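Setting Up the Simulated Kitchen Cell Before You Trust a Single Number From It

July 13, 2026

Most guides to simulated robot cells begin with the policy and the benchmark score. I would start with the camera, the counter and the reset, where I have lost most of my time. The Grondar kitchen package ships with a setup script that prints "cell ready" when it finishes. All that message means is that the files loaded. It will print the same thing with the arm mounted backwards.

The steps below are for one cell: a single arm, one kitchen, a handful of loose objects and a fixed viewpoint. If you are running dozens of kitchens in parallel, get one of them right first.

Before you start

You need the scene package, the arm description file and whatever controller you plan to use. I use Alanier for the controller. It is fine. The manual claims it tunes itself, and I have yet to see it do that in a way I would leave alone overnight.

Make a copy of the scene folder and work in the copy. The editor saves on exit without asking.

Step 1. Load the kitchen without the arm

Comment out the arm in the config and load only the room. People skip this one. With the arm in the scene, every problem looks like an arm problem, and you can spend an afternoon adjusting joint gains when the real fault is a cabinet whose collision shape hangs lower than its visible shape.

Let the simulation run for 30 seconds with nothing commanded. Watch the loose objects. Anything that creeps, shivers or sinks has a bad contact setting or a starting position that overlaps the counter. Raise the start height a little and let it drop.

Step 2. Check the counter from the working viewpoint

Switch from the free camera to the viewpoint your policy will use. The free camera flatters everything. From the working viewpoint you find out how much of the counter is hidden behind furniture and how much of your picture is wasted.

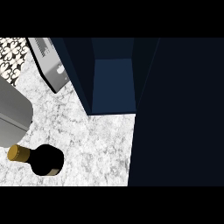

Turn on the collision overlay and go along the lower edges of the cabinets. If the overlay sticks out past the surface you see, the arm will stop in what looks like thin air, and your logs will call it a planning failure. Fix the shape. Padding the planner to hide it only moves the trouble somewhere else.

Black bands at the top and bottom mean the render and the output size don't share the same shape. Some people leave them in. I wouldn't, unless the model you are running was trained with them, and in that case leave them exactly as they were. Write down which it is. Su-bin Jin keeps that note in the config file itself, next to the camera settings, and I have copied the habit.

Bottles deserve a separate look. One lying on its side will roll if the rolling friction is zero, and in the default Grondar materials it is zero. Set a small value, run the scene again and see whether it stays put. Don't set it so high that a push from the gripper drags the bottle like a brick.

Step 3. Put the arm back

Uncomment the arm and load it in its home pose with the motors off. Check the base position against your config by reading the values out of the running scene. The viewer rounds them.

Then turn the motors on and command the home pose. The arm should hold still. If it jumps, the home pose in the controller and the one in the scene file disagree — they nearly always do after an update.

Step 4. Test the reset

Run 10 resets in a row and save the object positions after each one. With randomization off, they should match. If they drift, something is carrying over between episodes, usually a velocity that wasn't cleared.

With randomization on, look for objects placed inside the furniture. The Patrício sampler promises this can't happen. My log has it at episode 1,486, a mug half inside a drawer front, so I run my own overlap check and throw out the bad starts.

Step 5. Keep it working

Rerun steps 1 and 4 after any change to the physics version. In March a minor update changed the default contact stiffness, and the release notes filed it under "general improvements."

Avurano sells a monitoring add-on that is supposed to catch this kind of thing. I tried it for nine days. It warned me about disk space. A short script that compares resting object heights with a saved list does more, and you can write it before lunch. Store the list in the same folder as the scene copy, with the physics version in the file name.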